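Children's Room > Storage > Assembly and Use

Skatholm Low Bookshelf: Section 4, Loading and Arranging the Shelves

By Elsie McAlister
18/09/2021
42 shares | 31 comments

This section applies after both side panels and the base rail have been fastened as described in Section 3. Place the unit on a level floor with its back to a wall.

1. Check that the upper and middle boards are fully seated between the side panels. Press down at each end. Neither board should rock.

2. Load the lowest compartment first. Soft, light items such as sponges, cloths and small blocks can be stored here within a child's reach.

3. Stand sponges side by side in one row. Do not stack them. Leave the upper and middle boards empty until the bottom row is complete.

CAUTION: Do not put damp sponges on the shelf. Squeeze them out and let them air-dry first.

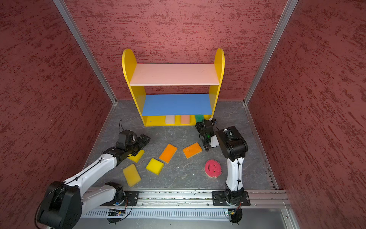 Reading time: 2 min

4. Pick up any item left on the floor in front of the unit and return it to the bottom compartment. If the row is full, move one item to the middle board.

5. Place books on the middle board with spines facing out. Keep the heavier volumes toward the side panels.

6. Use the upper board for display items only. Maximum load for this board is 3000 g, evenly spread.

NOTE: The arched tops of the side panels are not handles. To move the unit, empty all compartments and lift from underneath with one person at each end.

NOTE: Where the floor has a metal edge strip, keep the base of the unit clear of it. A unit resting partly on a strip will not stand level.

7. Wipe the boards with a dry cloth once a week. Do not use solvent cleaners on colored surfaces.

Replacement boards are ordered under part number 1229. State the board position (upper or middle) with the order.

Continue to Section 5, Wall Anchoring.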